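Home | Kits | Rental | Gallery | Support | Contact

Search this site Go

Gallery: the Cidden hand-held gripper kit in use

Posted in August by Dragica Nikolovski

Cidden is the hand-held gripper kit we sell and rent to teams who teach robots by showing them the job first. A person holds the grippers, does the task at normal speed, and the recording goes to whoever is training the arm. No arm is needed on site. The standard kit has two grippers, two chargers and a padded case. Tamach builds the hardware and Jendska handles rentals and repairs.

Most people who write to us ask the same thing: what does it look like in an ordinary room, on ordinary things? Cloth comes up more than anything else. Towels and clothes have no fixed shape, and a fold that goes well once can go badly the next time with the same piece. We suggest new users start with cloth early on, while they are still learning how hard to squeeze.

A few notes from Relu Hodoroagă, who runs our training days:

Hold the gripper level and let the wrist do the turning. Pick up by a corner or an edge where you can. With two grippers, keep one still while the other moves until you have the feel of it. Round tables work fine – just clear enough space to lay the cloth out.

Rental is for a minimum of four days. Finger pads are a wear part and can be swapped with the small driver in the case. Spare pads ship from the Abella store, usually the same day if you order before noon.

Click through for the gallery.
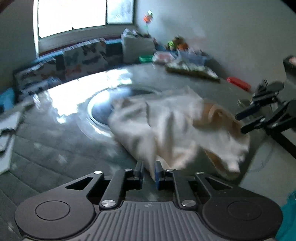
Cidden at work on cloth. The fingers have hold of a corner of the white piece on a round gray table, with a second gripper coming in from the right toward the tan fabric.

Rental bookings and questions about pads go to Aušra Šimkus at the Jendska desk. For sales, use the contact page and say how many kits you need and whether you want a training day with them.

Previous | Next | Back to Gallery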